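Mounting a Printed Fabric Panel on a Board

This page covers how to wrap a printed cotton panel around a wood board so it can hang on a wall without a frame. It works for landscape panels, quilt panels, tea towels and most other flat prints. The same steps can be used for plain fabric, but a printed picture has a horizon and edges that show every mistake, so the marking takes longer.

The panel used for this write-up came from Nirkby and has a landscape on it with a sunset. Finished size on the wall is 20 inches high and nearly 40 inches wide. Change the numbers to suit your own panel.

What you need

Printed panel, washed or unwashed (see below)
Board cut to the finished size
Thin cotton batting, a little larger than the board
Pencil with an eraser
Long straightedge
C-clamps
Scrap wood for pads
Staple gun and short staples
Scissors
Iron
Screws, D-rings and hanging wire

For the board I use pine boards glued edge to edge. Plywood is fine and stays flatter. Frerichs will cut plywood to size if you bring the measurements written down, and they will not cut anything they did not sell you.

Washing and pressing

If the panel is going to hang and never be handled, washing is optional. I don't wash them. If yours smells of sizing or has a hard crease down the middle from the bolt, wash it cold by itself and hang it up damp.

Press from the back. Start in the middle and work out to the edges, lifting the iron and setting it down again. Sliding the iron pulls the cloth off square, and then the horizon has a bow in it. Let the panel cool flat on the table before you measure anything.

Checking the print

Very few panels are printed perfectly square to the weave. Lay the panel face up and put the straightedge along the bottom edge of the picture, then along the top. If the print leans, follow the print and ignore the weave. People will look at the picture.

Decide now what part of the picture will be on the front and what part will wrap around the sides. The fabric needs to extend past the front edge by the thickness of the board plus 2 inches. If there isn't enough printed area for that, you can let the white border wrap to the sides, or you can sew a strip of plain dark cotton all the way around. Dark blue looks right next to most night or sunset prints.

Gluing up the board

Skip this part if you bought plywood.

Lay the boards side by side on a flat surface with the best faces down. Mark across the joints with a pencil so they go back together in the same order. Run a bead of wood glue down each edge, spread it with a finger or a scrap of cardboard, and push the boards together. I use Roleck glue and give it overnight.

C-clamps won't reach across the width of a board this size, so use bar clamps for that direction. The C-clamps go at the ends, over each joint, with a strip of scrap on the top and bottom to keep the surfaces level. Put waxed paper between the scrap and the glue line. I forgot the waxed paper the first time and had to plane the strip off.

When the glue has set, scrape off the beads and sand the front. It doesn't have to be furniture smooth, but a ridge of glue will show through the batting when the light comes from the side. Round the front corners a little with sandpaper.

Marking

Do all the marking on the back of the fabric with an ordinary pencil. Press lightly. On pale areas a heavy line will shadow through to the front, and the eraser smears graphite on cotton more than it removes it. Keep the eraser for the board.

1. Find the center of each side of the board and draw a short line there, on the back face, running in from the edge.

2. Find the center of each side of the picture and make a tick in the border.

3. Turn the panel face down and carry the ticks over to the back. Holding the edge up to a window helps.

4. Draw the outline of the board on the back of the fabric, lined up with the ticks.

5. Draw the cutting line outside that. Don't cut yet.

Turn the panel over again and look at it from the other side of the room before you pick up the scissors. On this one I moved the whole outline down a little to get less sky and more ground.

Holding the panel still

Cloth creeps on a smooth tabletop, and a straightedge drags it. For long lines I put a block of scrap wood across the panel near each end and clamp the blocks to the table, 2 clamps in all. The scrap keeps the foot of the clamp off the print. Before a clamp comes anywhere near fabric, wipe the screw and the swivel end with a dry rag. New clamps are shipped with oil on the threads and old ones have dust stuck in it. Oil will not iron out.

Tighten only until the block stops sliding. If the fabric puckers next to the block, back the screw off, smooth the cloth and start again. For short lines a clamp laid on its side is heavy enough to use as a weight, provided it is clean and has no rough casting marks on the underside. Run your thumb over it first. A burr will snag a thread and the pull can't be worked back in completely.

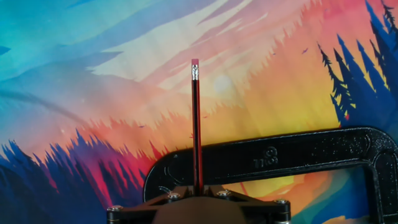 Pencil with the eraser up, and the black C-clamp lying behind it.

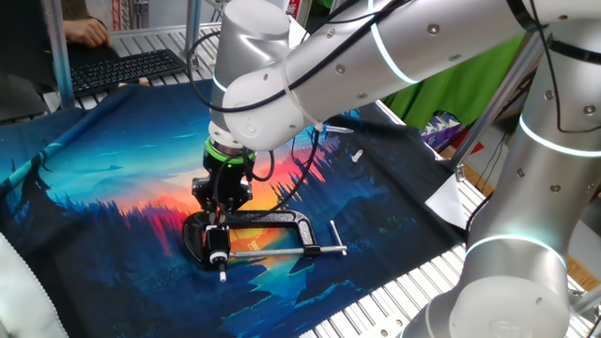

Once the lines are drawn, take everything off the table and cut along the outer line. Cut the batting to the size of the board plus the thickness of the sides. It should wrap the edges and stop there. If it goes around to the back, the board won't sit flat on the wall.

Stapling

Lay the fabric face down, then the batting, then the board with the good face down. Line up the center marks on the board with the ticks on the fabric.

Put one staple in the middle of the top side, on the back of the board. Go to the bottom, pull the fabric until it is snug, and put one there. Do the same for the left and right. Stand the board up and look at the front. The horizon should be level with the bottom edge. If it isn't, pull those staples with a flat screwdriver and fix it now.

Then work outward from the centers, a few staples on one side and a few on the opposite side, stopping a hand's width from each corner. Snug is enough. A panel that is pulled as tight as it will go shows a scalloped edge where each staple is, and it gets worse as the weather changes.

Corners

Fold the corner point in over the back of the board and staple it. Fold one side over it, then the other, so the fold runs straight down the corner. Put the open side of the fold on the top and bottom edges of the board, where it won't be seen from the side. Trim out extra batting if the corner is fat. If the fold won't lie down, press it with the tip of the iron before you staple.

Hanging

Screw the D-rings into the back about a third of the way down from the top. Check the length of the screws against the thickness of the board. String the wire with some slack and twist the ends back on themselves.

A panel this wide tips if it hangs from one nail. Use two hooks, set apart and level, and stick felt dots on the bottom corners.

Keep it out of direct sun. The reds go first. I have one in the hall in Stesine that faces a window, and its orange band is now closer to tan. Dust it with a soft brush or the brush end of a vacuum on low. If it gets a spot, use a barely damp white cloth and dab, and leave it to dry before deciding whether to do more.

Contact | Copyright | All how-to pages | Back to top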